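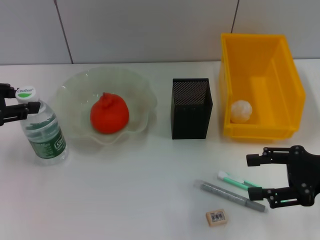 Kitchen & Home > Tips > Clearing the Catch-All Table

Print this page | E-mail this page

By Sobia Lashari

Every house has one flat surface that collects everything, and ours sits right by the back door. When we moved to MacLeish I promised myself it would stay clear, and I believe it lasted until supper! After 11 years of fussing with it I have a few habits that do help, and I'm happy to pass them along.

Start by taking everything off and giving the top a good wipe with warm water and a drop of dish soap. Dry it with an old towel — a damp top will leave rings under anything you set back down.
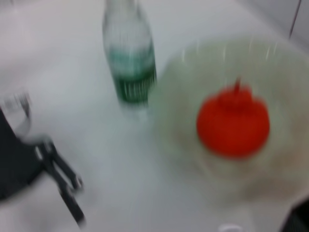
A bottle and a bowl on a white tabletop.

Next, sort by where things are used, and don't worry yet about what they are. Scissors that open the mail belong near the mail, even if you have another pair in the sewing box (I have 2 in mine, and I still can't find either one).

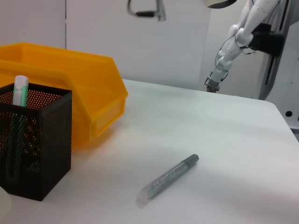

Small bits do best in something open at the top, so people will toss them in as they walk by. Lids look tidy, but my family treats a lid as one more shelf.

Give fruit its own spot, away from the stove and out of the sun, and check underneath every couple of days for soft ones. 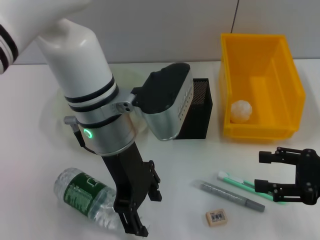

Then, before bed, take a minute or so and carry off whatever doesn't live there. I do mine while the kettle heats, and if the pile is a big one I have a second cup and keep going.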